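# Notetti (album)

*Notetti* is the third studio album by the Nemholm chamber-pop duo Koech, released on 28th April by the small label Ernunen.

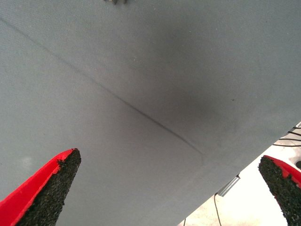

It runs to eleven songs, nine of which concern the sea and two of which concern a landlord.

## Background

Koech had planned to stop after their second record, which sold 266 copies, a good share of them to relatives. Producer Carter Li talked them into another on the condition that the drummer be allowed to use both hands. Sessions began in June in a former fish auction hall outside Nemholm, chosen for its natural reverb and low rent. The smell is mentioned in the liner notes twice.

## Music

The album swaps the drum machine of earlier releases for brushed snare, pump organ and a borrowed autoharp that was never fully in tune. "Slow Ferry" is built on a single chord for nearly four minutes, then moves to a second one and appears to regret it. "Deposit" is the closest thing to a single - it has a chorus, at least, and the chorus comes back.

## Release and reception

Ernunen pressed 2,000 copies on vinyl, 60 of them with the sides mislabeled. These now cost more than the correct ones. Reviews were kind, if brief. One local paper praised the singing and spent its remaining paragraph on the parking at the release show.

First-year sales across all formats reached 3,442, which made it the label's best seller ahead of a compilation of accordion waltzes. A second pressing followed, with the sides labeled correctly and "Deposit" misspelled.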